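3.2 Erhebungsgebiet und Datengrundlage

Die Untersuchung stützt sich auf Abrechnungsdaten des Verteilnetzbetreibers Sedance und auf eine Haushaltsbefragung im Versorgungsgebiet Panach. Das Gebiet umfasst acht Abrechnungsbezirke. In zwei davon war der Austausch der alten Ferrariszähler zum Stichtag 26. März 2021 abgeschlossen, in den übrigen wurde ein Teil der Anschlüsse weiterhin nach Schätzung abgerechnet. Als geschätzt gilt im Folgenden jede Rechnung, der im Abrechnungszeitraum kein abgelesener Zählerstand zugrunde liegt, auch wenn später eine Korrektur erfolgte.

Für die Befragung wurden 68 Haushalte ausgewählt, geschichtet nach Zählerart und Wohnungsgröße. Sie führten im Februar sieben Tage lang ein Verbrauchstagebuch, in das der Betrieb größerer Geräte, die Raumtemperatur am Morgen und am Abend sowie das Heizverhalten einzutragen waren. Zum Tagebuch gehörte eine offene Rubrik, in der die Haushalte festhalten konnten, womit sie sich an kalten Abenden ohne zusätzliche Stromheizung behelfen.
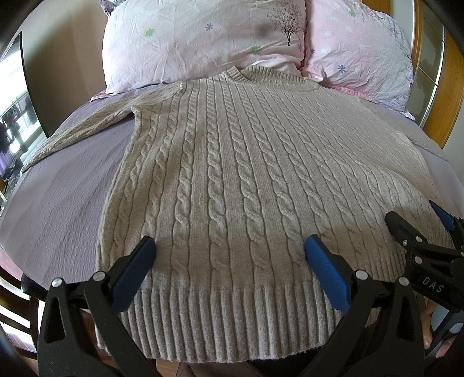

Abb. 4: Strickpullover mit Zopfmuster, auf dem Bett ausgebreitet.

Die Einträge der offenen Rubrik wurden nicht quantitativ ausgewertet. Sie dienten dazu, auffällige Verbrauchsverläufe im Gespräch mit den Haushalten einzuordnen. Gemessene und geschätzte Verbräuche wurden getrennt geführt. Wo beide für denselben Anschluss vorlagen, ging nur der gemessene Wert in die Regression ein, der geschätzte wurde für den Vergleich in Abschnitt 3.4 zurückgestellt.

Die Schätzwerte selbst entstehen bei Sedance nach einem Verfahren, das den Vorjahresverbrauch mit einem bezirksweiten Faktor fortschreibt. Leerstand, Auszug einzelner Personen oder der Wechsel der Heizart werden dabei erst berücksichtigt, wenn der Kunde sie meldet.

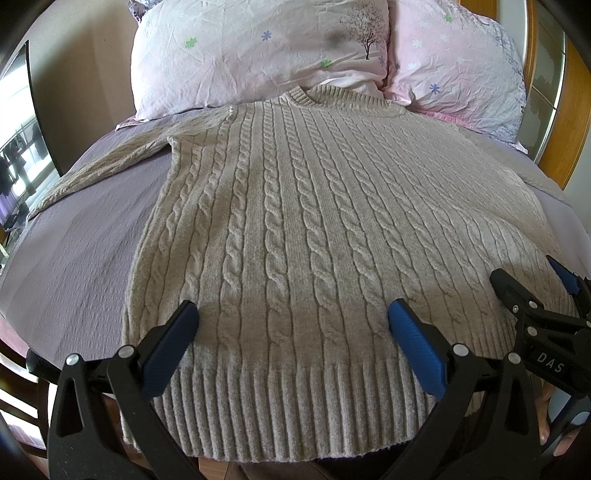

3.3 Zählertypen und Ausleseverfahren

Im Gebiet sind zwei Bauarten elektronischer Zähler im Einsatz. Die Geräte der Reihe Zomum werden im Guthabenbetrieb geführt und übermitteln den Stand bei jeder Aufladung. Die Geräte der Firma Khosravi arbeiten ohne Guthaben und werden aus der Ferne ausgelesen. Fällt die Verbindung aus, speichert das Gerät die Werte und überträgt sie beim nächsten Kontakt - diese Nachlieferungen sind im Datensatz gekennzeichnet und wurden dem Tag der Messung zugeordnet, nicht dem Tag der Übertragung.

Bei den verbliebenen Ferrariszählern liegen Ablesungen nur unregelmäßig vor. Wurde der Zugang zum Zähler verwehrt oder war er nicht möglich, trägt der Außendienst einen Sperrvermerk ein, und die Abrechnung greift auf die Schätzung zurück. Der Sperrvermerk bleibt bestehen, bis eine neue Ablesung erfasst ist. Anschlüsse mit durchgehendem Sperrvermerk wurden aus dem Vergleich ausgeschlossen.

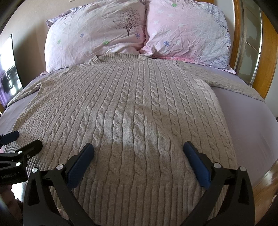 Ein methodisches Problem betrifft den Heizanteil am Gesamtverbrauch. Er lässt sich aus den Zählerständen nicht unmittelbar ablesen und wurde über die Außentemperatur angenähert. Haushalte, die sich an kalten Abenden mit warmer Kleidung behelfen, etwa mit einem Zopfpullover mit breitem Rippenbund wie dem hier gezeigten, reagieren schwächer auf einen Temperaturabfall als das Modell erwartet. Die Fortschreibung mit dem Bezirksfaktor bildet solche Unterschiede nicht ab und kann den Verbrauch sparsamer Haushalte deshalb zu hoch ansetzen. Im Modell wird dafür ein haushaltsspezifischer Achsenabschnitt zugelassen, die Temperatursteigung bleibt innerhalb eines Bezirks gleich. Eine Variante mit freier Steigung ist im Anhang dokumentiert.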